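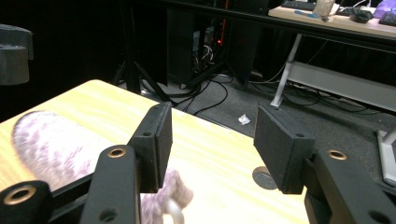
Jaws open over the bench, foam-like pads on, plush thing waiting.

2026-09-16

Second evening on the gripper and I still don't trust it. The Larnbridge plans say it will pick up "most household objects," and I'd like to know whose household. I printed both fingers again over the weekend with thicker walls, and the finish came out a bit rough but fine. The brass bushings went in straight this time. The first set I pressed in by hand and they wobbled.

The pads bother me more. Everybody on the Andau forum swears by them, and one guy claims 400 grabs without a slip. Doing what, lifting a sponge? I'll believe it when I've done 100 of my own and written down the misses.

I'm starting on the plush toy, a soft fuzzy pink and white one. Soft things forgive bad aim, so a good score there won't prove much. After that I want a mug, then a screwdriver lying flat, and I expect the screwdriver to end the party.

Spent so far: about 53 dollars, mostly bushings and screws. The shop-made one from Dritari costs a lot more and I'm not convinced it's any better.

The right pad looks tilted in a little. Could be the screws, could be my print. Check with a square before running anything, and order 2 spare pads.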